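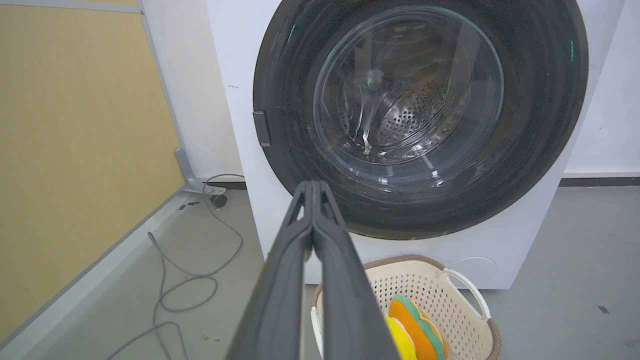

Lavadora de carga frontal con puerta de vidrio abombado.

¿Quién debe abonar la reparación de la lavadora en una vivienda arrendada?

Esperanza Olmedo
Resido en régimen de alquiler en una vivienda gestionada por la agencia Lorgate. El contrato menciona la lavadora en el anexo de mobiliario, sin marca ni fecha de compra. En agosto dejó de centrifugar y lo comuniqué por teléfono 2 días después. La agencia me envió a un técnico de Skedano, que presupuestó la sustitución de los rodamientos, y ahora pretende cargarme el importe íntegro alegando «uso inadecuado». El parte del técnico no dice nada al respecto. Agradecería saber si procede el pago y de qué modo debo contestar.
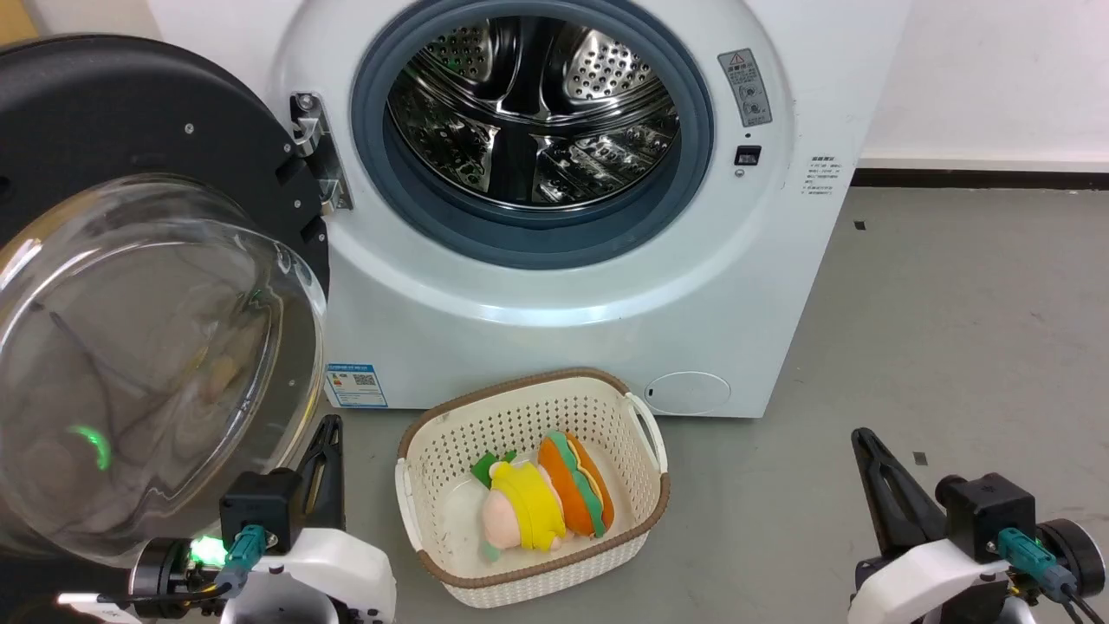 Respuestas recibidas

Baltasar Arrieta
Con carácter general, el arrendador responde de las reparaciones necesarias para conservar lo que entregó con la vivienda, y el arrendatario, de las pequeñas reparaciones derivadas del uso ordinario y de los daños que le sean imputables. Unos rodamientos gastados difícilmente encajan en lo segundo. Si la agencia sostiene que hubo uso inadecuado, le corresponde acreditarlo, y un parte que guarda silencio no acredita nada.

Le recomiendo contestar por escrito, mediante un medio que deje constancia del contenido y de la fecha de recepción. Solicite copia del parte completo e indique el día en que avisó por teléfono. Revise asimismo las cláusulas sobre electrodomésticos; algunos contratos contienen pactos particulares que deben leerse con detenimiento. No descuente cantidad alguna de la renta por su cuenta — podría interpretarse como impago.

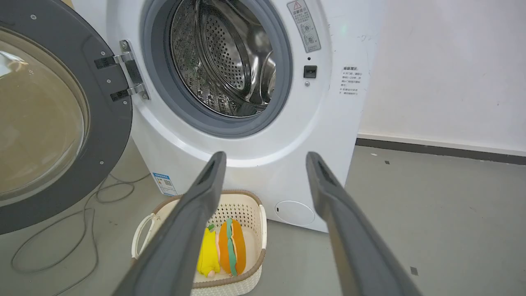
El anexo de mobiliario merece atención aparte, dado que en su caso es demasiado escueto. Para el próximo contrato, pida que conste el estado de cada aparato y adjunte fotografías fechadas. En una lavadora abierta como esta se distinguen la bisagra metálica, la goma gris de la boca y la pegatina de advertencia en chino, y todo ello puede describirse en 2 líneas firmadas por ambas partes.

Figueroa
A mí me cobraron 19 euros por el desplazamiento y los pagué por no discutir. La reparación la asumió el propietario. Consulte en la oficina de consumo de su municipio.

Última actualización: 24 de septiembre de 2018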